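**House rules for a two-armed robot at our makers' club, what do others do?**

Leidy Agudelo, Durkville

Hello all, and sorry if this has come up before. Our club has had the use of a humanoid upper body since August and we're meant to have some written rules by Friday. So far ours say "be sensible", and I don't think that will do! We mostly have it picking up light household things at a table. How close do you let people stand? And who is allowed to press start?

**Rizwan Majumder**

Stay well back and keep a hand on the stop button. That's all you need really.

**Gisela Fröhlich**

Hello Leidy, and well done for asking before Friday and not after. I'd go a bit further than Rizwan (though he's quite right about the button). At Durnar we keep everyone 2 metres away while the arms are powered, and the person on the stop button does nothing else, so no filming and no chatting, however nice the visitors are. We swap that job every 20 minutes, as people do drift off.

Then there's the table. We put out only what the task needs, usually a box and a plastic plate, nothing breakable, and both within easy reach so the arms aren't stretching. Mugs and phones live elsewhere. Hands start open and clear of the objects, and whoever is running it says "starting" out loud. 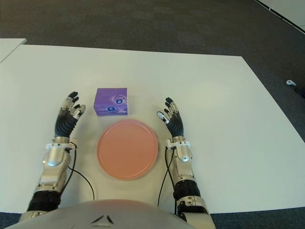 Do look at your cables every time, too. Ours had a loop that used to catch under the wrist, and now we check both sides before power goes on. The same goes for the floor, where anything left lying about will find somebody's foot sooner or later. Our list is 5 lines long and taped to the door, and I'm happy to type it out if you'd like it.

**Benedita Esteves**

Ask your insurer as well. Ours wanted the rules signed by each member.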